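Boil-water notice lifted for Frota's east side

Residents on the east side of Frota can drink water straight from the tap again after the town's utility, Ondudau Water, lifted a boil-water notice on Monday morning.

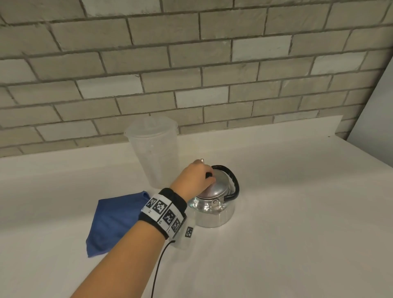

The notice covered 1137 households and had been in place since a main broke under Buver Street last week. Crews replaced 32 feet of pipe and flushed the line over the weekend. Two rounds of samples came back clean, the utility said.
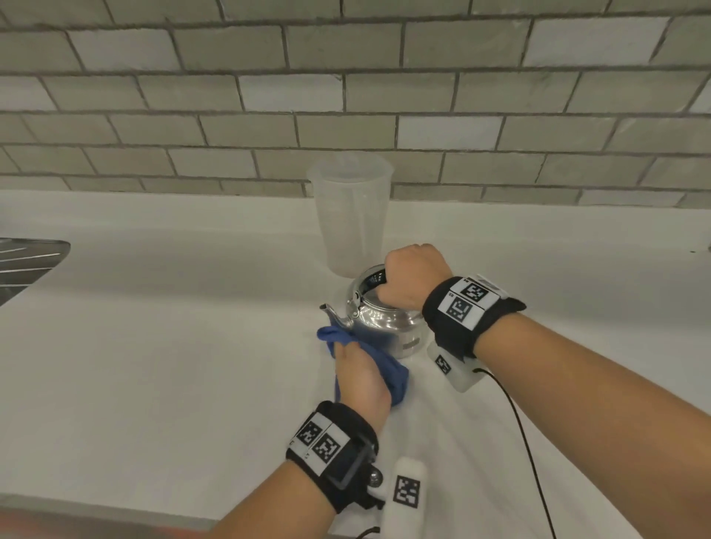
By the Brillevari Courier newsroom
29 January 2018

Customers should run cold taps for five minutes before using the water and throw out any ice made while the notice was in effect. Filters in refrigerators and pitchers should be replaced.

The pipe that failed was 84 years old. Ondudau Water plans to replace another 400 feet of the same line in April, and one lane of Buver Street will be closed during the work.
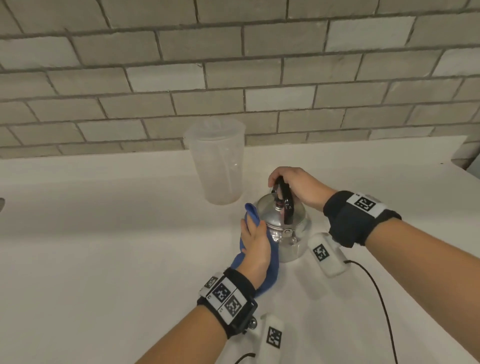
Households that bought bottled water during the notice will not be repaid, but the utility will take a small credit off the next bill for every address in the affected area. No application is needed.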